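One pot for peppers

In September I decided to cook with what I have and to stop buying new pans. I moved to a smaller kitchen, with one shelf for the pots, so every pot must be good for many things. My neighbor Nelly Sotelo gave me a bag of peppers from her garden, and I wanted to learn to cook them whole – without oil flying on the wall. 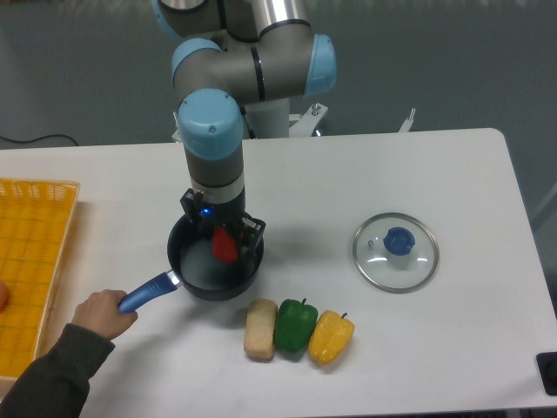

Peppers cooked whole need a pot with higher sides than a frying pan has. My grandmother used a heavy iron one, and I could not lift it with one hand. For this job I like a saucepan with a long handle, like the blue one, because you can hold it still with one hand while a pepper goes in. I put the lid on and leave it for 15 minutes on low heat. Then I turn the pepper and wait a little more. The skin comes off easily after it rests, but you must be patient, and I am not always.

I tried it with peppers of different colors. Green ones stay a little bitter, and I like this with white cheese. Yellow ones become soft too fast for me. The red pepper is the best of all, so it goes into the pot first. A glass lid is a big help – I used to lift my old metal lid every two minutes to look, and all the steam went out.

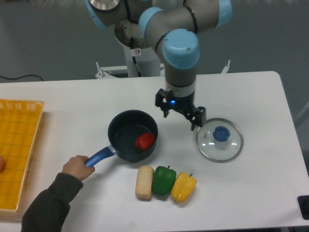 Gumaro Rosales wrote to me that I should salt the peppers only after peeling, and that 17 minutes is better if they are thick. I will try it his way with the last ones from the bag.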